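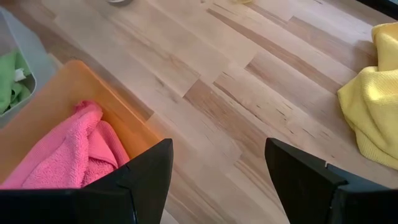 夹爪下方的木地板,托盘里是粉色毛巾,右边是黄色抹布

开放日筹备会纪要(我记的,口语了点,大家凑合看)

时间:周二下午
到会:Szymon Tokarz、Viera Zelenák、Ajith Thomas,还有我。Vidar Rønning 在路上,线上听了后半段。

一、上次参观的反馈
先聊 Trerkel 那批客人。Viera 说他们最爱看收纳毛巾抹布那一段,提问也最多,有位女士一直追着问布料软塌塌的,夹爪怎么知道该捏哪儿。Szymon 当场讲了快一刻钟,讲得挺高兴,后面的环节就全往后拖了!大家同意讲解要控制时间,演示一轮 12 分钟,问题攒到最后一起答。

二、三月开放日的规模
报名的有 80 人,Kovley 那边还想再加几位。我的意见是上限定 100,再多就站不下了,Ajith 也赞成。分批进场,每批由一个人带到底,别中途换人(上回换了两次,客人都跟丢了)。茶点和印刷品的预算是 3,000,Viera 先去问价,下周报给我们。

三、演示内容
还是两段:地面收纳和桌面整理。Szymon 想把地面那段放前面,理由是动作幅度大,小朋友爱看。我倒觉得先看桌面的好,客人刚进门,站着看不累。争了一会儿,最后听 Szymon 的,试一次再说。

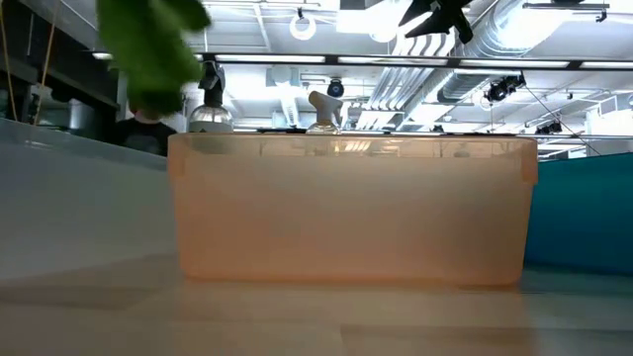
桌面这一段我多记几句,毕竟是我负责讲。我打算从“看”讲起,先让客人自己琢磨琢磨,机器人要认出一样东西难在哪里。两个喷壶放在半透明的橙色收纳盒后沿那里,就很适合拿来提问:上半截清清楚楚,下半截隔着塑料只剩模糊的影子,人一眼就明白是喷壶,机器呢?Ajith 建议问完先别急着给答案,让大家猜一猜,气氛会活络些。我觉得行,就这么办。讲稿我写好发群里,麻烦各位挑挑毛病,太专业的词直接划掉!

四、安全和杂项
观众和机械臂之间要拉线,Ajith 画位置图。急停按钮旁边全程得有人,Vidar 在线上主动领了这个活儿,谢谢他。Senan Ó Ceallaigh 没来,托我转达:Orkis 的人想拍视频,问能不能拍操作界面。大家商量下来,现场可以拍,界面先不拍,等 Szymon 确认了再回复。

五、待办
Viera:茶点、印刷品询价
Ajith:拉线位置图
Szymon:回复 Orkis,顺便把地面那段的讲解压短
Vidar:急停值守,写一张交接说明
我:桌面讲稿,分批名单

下次还是周二,老时间。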